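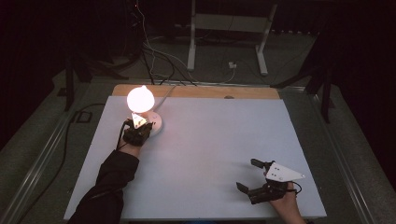 Lamp practice on the white board, one gripper in each hand.

Hello! I'm Florencia, and on most weekends you'll find me in a shared workshop called Okton, which is a big room with dark curtains, a lot of cables and a kettle that takes ages. A shared workshop is a place where people who like making things club together so they can use the same tools. I build robot hands there with my friend Hipólito. He does the metal bits and I do the wiring, and we both do the sweeping up (well, mostly me).

I've been asked by quite a few of you how a robot learns to pick something up, so I thought I'd write it all down, starting with our favourite tool, the hand-held gripper.

What is a gripper?

Hold your hand out in front of you and pretend you're wearing a big oven glove. You can't wiggle your fingers one by one any more, but you can still pinch things between your thumb and the rest. Try picking up a pencil like that. Now try a sock!

A gripper is a bit like that oven glove hand. It has two jaws that close together and open apart again, and that's nearly all it does. Your own hand has loads of joints and bends in all directions. Two jaws sound a bit rubbish next to that, but you can do a surprising number of jobs with them. You can pick up a cup, pull a drawer, hold a lamp steady or turn over a page (the page took me a whole afternoon to get right and I was very cross by the end of it).

Most grippers are bolted to the end of a robot arm. Ours get held by a person. You hold one in each hand, and then you do the job with the jaws and keep your own fingers out of it.

Why would a person hold them?

Imagine you wanted to teach your little cousin to tie a bow. You could write out instructions: take the left lace, cross it over the right lace, tuck it under. By the second line your cousin would have wandered off. It's much easier to sit down and say "watch me", and then do it slowly a few times.

Robots can learn by watching too, sort of. We do the job with the grippers, and the computer keeps a record of how they moved and when the jaws opened and shut. Then we do it again. And again! After lots and lots of goes, the computer starts to find the pattern in them, and it can have a try at working out the moves for itself.

You might think one perfect go would be enough. I thought so too when I started. But if you only ever show the computer a lamp in one exact spot, it only learns about that spot. Move the lamp a little way over and it will go and grab the air where the lamp used to be. So we put the lamp in different places, and turn it round, and come at it from the left and from the right. For our lamp job we planned 300 goes. We've done 168 so far, and I can tell you that by the end of a day your wrists know all about it.

Why a lamp?

I wanted to use a toy duck. Hipólito said a lamp was a better test, and I'm sorry to say he was right. A lamp is tricky in lots of ways at once. It's got a round globe on top that you don't want to squash, so you have to take hold lower down, near the base. It's got a cord trailing off behind it, and the cord likes to come along for the ride when you move things. And when it's switched on, it shines. Bright light can muddle a camera in the same way it muddles you when you come out of the cinema on a sunny day, so anything that's going to use a camera needs practice with bright things as well as dull ones.

We work on a white board laid flat on the table. I like it because it gives me a plain patch to work on, and I can see straight away where the lamp is and where my jaws are. The table is wood and has all sorts of grain in it, very pretty, but a small black screw vanishes on it like a beetle on a path.

How we built our first one

Our first gripper was called Kershaw. Hipólito names everything. We made Kershaw in July, out of a pair of jaws, a trigger and a handle, and it was so heavy that I had to rest it on my knee between goes. The jaws didn't meet properly either. One sat a tiny bit higher than the other, so if you tried to pick up a card it just twisted and fell out.

The second one was better. We made the handle thinner and took out 8 screws that weren't doing anything. We also moved the cable. You wouldn't think a cable matters much, but if it's too short it tugs at you each time you reach forward, and if it's too long it flops into the jaws and you end up gripping your own wire. Now we leave a small loop near the hand, with just enough slack to bend your wrist.

Try it at home

You can be the robot for this one. You'll need two pairs of kitchen tongs (the kind with soft ends are best), a tray, and some things to pick up. A ball of socks is easy. A plastic cup is medium. A grape is hard, and you're allowed to eat it afterwards. Please don't use a real lamp or anything else that plugs in, and nothing made of glass.

Put the tray on a table and hold a pair of tongs in each hand. First, pick up the cup with your left tongs and put it down on the other side of the tray. Then do it again, but this time pass it from the left tongs to the right ones in the middle. It's much harder than it sounds! You have to hold on with one until the other has really got it, and only then let go.

When you've got the hang of it, ask someone to move the cup somewhere new while your eyes are shut. Open them and go. Did you have to reach a different way? Did you turn your wrist? All those little changes are what our computer has to learn, and you did them without even thinking.

Next time I'll write about the jaws, and why we stuck bits of rubber glove on the inside of ours.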